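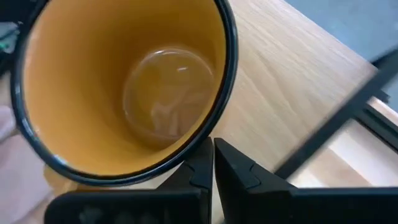 Gleice Peixoto: I followed the old version of this section to the letter and my whole blog came across with today's date on every post. Please put the date warning before the import step and not after it.

Done. It's now step 4, and there's a caution above it in case anyone reads the cautions.

Section 7. Moving an old blog into Cultora

You'll want this section if you've been keeping a blog somewhere else for years and have decided, for whatever reason, to live in Cultora from now on. It covers posts, drafts, pictures and comments. It doesn't cover your readers, who will need to be told where you went. See "Announcements" for that, and expect to tell them twice.

What you need before you start

Your login for the old blog. If it's tied to an email address you gave up long ago, sort that out first. Cultora can't do it for you and neither can we.

An export file from the old blog, in XML. Edero and Donati both make one. Erar makes something it calls a "memory box," and you have to convert that (see the note after step 2).

An evening. The import itself is quick, but you're going to start rereading your old posts, and there's no setting for that.

Getting the file out

1. In your old blog, open Settings, then look for Export, Back Up or Take Out. On Donati it's under Account. On Edero it's under Appearance, next to the fonts.

2. Choose "All content" and save the file to your computer. Don't open it in a word processor to see what's inside. Word processors like to help with the quotation marks, and after that the file won't import.

Note: Erar users should upload the memory box to the Convert page in Cultora and wait for the email with the finished XML. It goes to the address on your Cultora account. Check the spam folder, where most of these seem to feel at home.

3. Look at the size of the file. Anything over 8 MB has to be split, and the Split button on the Import page does that. If your whole blog comes to less than that and you remember it as a life's work, don't worry. Text is small. Your pictures aren't in the file at all, only links to them, and they get picked up in step 7.

CAUTION: Do not delete the old blog yet. Don't cancel it, don't make it private, and don't post a farewell with the comments closed. The importer has to be able to reach it until the very end.

Bringing it in

4. On the Import page, find "Post dates" and set it to Keep original. It's set to Use today out of the box. We've asked about this. If you leave it alone, a decade of late-night thoughts on crop circles will be published this afternoon, all together, and mailed to everybody on your list.

5. Under "Notify subscribers," choose Never. You can turn it back on when you're finished.

6. Pick your file and click Check. This is a dry run and changes nothing. You'll get a report listing posts found, drafts found, comments found and "items not understood." A few of those last are normal. They're usually visitor counters, blogrolls and those little widgets that showed the phase of the moon. Cultora doesn't support the moon.

If the report says a post is longer than 2,000 lines, it isn't an error. Click Accept and go on. You know which post it is.

7. Click Import. Leave "Fetch pictures" ticked. The page will show a bar that moves briskly to the middle and then stays there while it does the pictures. You can close the tab without hurting anything. Clicking Import a second time does hurt, and gives you two of everything.

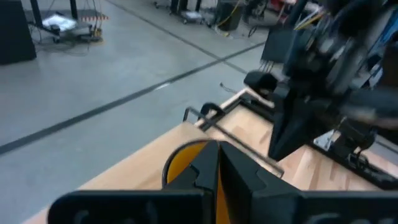
8. When the bar has gone, open Posts and sort by oldest first. Check that the first post is really your first post and has the right date. Then look at a handful from the middle. The beginning and the end nearly always come through fine, so the middle is where to look for missing paragraphs.

Note: Cultora numbers imported posts in its own way, so your old links will break unless you switch on Redirects. It's under Addresses. Paste in the address of your old blog, click Match, and let it work. Any post it can't match goes into a list you can fix by hand, or leave unfixed and feel vaguely bad about.

Comments

Comments come in along with the posts, but they're held for review until you approve them. Lino Marino's blog had 947 waiting, and he reports that roughly half were offering to fix his roof. There is an Approve All button. Please don't use it before you've used the spam filter, which sits just to the left of it and is a paler shade of gray, for reasons known to the designers.

To go through them:

a. Open Comments, then Held.

b. Click Filter Spam and wait for the page to reload.

c. Read what's left. Old commenters will show under whatever name they used at the time. Cultora can't join up the person who signed as one thing in the early years and another thing after the falling-out. If you know they're the same person, you can merge them under People, but they'll get an email saying you did it.

d. Approve, hide or delete. Hide keeps the comment where only you can see it, and suits long arguments you think you won.

Note: Threads keep their order only if the old blog had threaded replies. On Donati it did. On Edero everything comes in flat, so a furious answer may turn up several comments below the remark it was answering, addressed to apparently nobody. You can drag replies into place. Life is short, though, and most of those people have made up.

CAUTION: Deleting a comment also deletes the replies under it. There is no undo. There's a confirmation box, and everybody clicks through it.

Drafts

Drafts land in a folder called Imported Drafts and stay unpublished. Nothing in the import will ever post them. We get asked this more than anything else in the section, often in capital letters.

If the import goes wrong

Posts arrived with no line breaks: the file was opened and saved in another program. Export a fresh one and start again at step 2.

Pictures missing: the old blog was set to private, or already closed. If it's only private, open it up and click Fetch Again.

Two of everything: go to Import, then History, and choose Roll Back on the later of the two. This works for a month after the import and not a day longer.

Titles full of odd symbols: change "Text type" from Auto to Old Western and run Check again. Curly apostrophes are almost always the culprit.

Once the posts, pictures and comments all look right, go back to step 5, turn subscriber notices on again, and publish something short as a test. Keep the export file somewhere safe even after you close the old blog. Section 8 explains how to set up backups in Cultora itself.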